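Search this site Type a word and press Go

What Happens When a River Comes to Visit?

Have you ever watched the rain running down the road and wondered where it all goes? Most of it trickles into drains, and the drains lead to streams, and the streams lead to rivers, and the rivers (if you are very patient and follow them all the way) lead to the sea. On an ordinary wet day this works beautifully. But now and then far too much rain comes down in one go, or a lot of snow melts up in the hills, and the river simply hasn't got room for all that water. Then it spills over its banks, and we call that a flood.

Let me tell you about a valley called Teltatis, where the river Cisard winds past farms and small villages. One February it rained there for five days and nearly five nights. The ground was already soggy, like a sponge that has been left in the sink, and it couldn't soak up one more drop. By four in the morning the water was in the lanes, and soon after that it was in people's kitchens. When everything had been added up, 433 houses had been damaged and 3,838 people needed somewhere else to sleep.

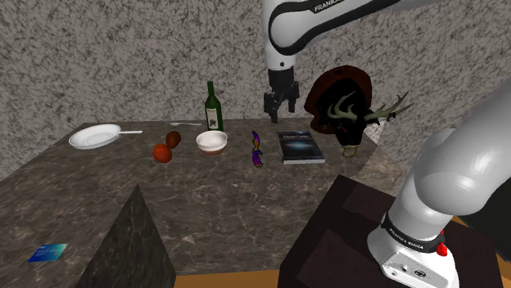 A robot arm over a stone tabletop laid with food and tableware.

Now, 3,838 people is an awful lot of people. If your school has a big hall, imagine it full to the doors, and then imagine several more halls just as full! They all need a dry bed, clean water to drink and something warm to eat, and they need these things quickly.

So where does everybody go? Usually to a place called a shelter. It might be a school, a sports hall or a big tent on high ground. In Teltatis there were eight shelters, and the largest was in the village of Tang, which sits on a hill and stayed nice and dry.

Ngan-ling Tu helped to run the shelter at Tang, and she remembers that the very first thing people asked for was dry socks. "You think it will be blankets," she told us, "but when your feet have been wet all night, socks are the best present in the whole world."

Why is clean water such a worry when there is water everywhere? I used to ask this too, and it is a very good question. Flood water looks like plain muddy water, but it has been through drains, farmyards, dustbins and sheds, and it picks up a little of everything on the way. Some of what it picks up can make you very poorly. That is why nobody should drink it, or paddle in it, or even play with a toy that has been floating in it until a grown-up has washed the toy properly.

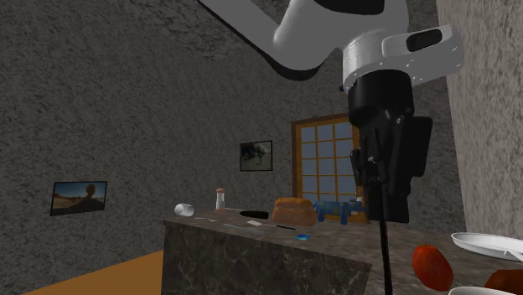
Black gripper, white arm and a dark stone countertop.

After a while the rain stops and the river goes back to where it belongs. You might think that is the end of the story, but there is still a great deal of work to do. Mud has to be shovelled out, carpets have to be thrown away, and walls can take months to dry. In the village of Stutex the school moved into a barn until the summer, and the children did their sums with sheep next door – they were rather sorry to leave, I'm told.

Would you like to be ready, just in case? Ask your family whether you live near a river. Find out where the torch is kept. You could pack a small bag with a jumper, a bottle of water, a favourite book and (of course!) some dry socks. And if a grown-up ever tells you it's time to leave, go with them straight away, even if you are halfway through a game.

Contact us | Copyright, all rights reserved | Back to top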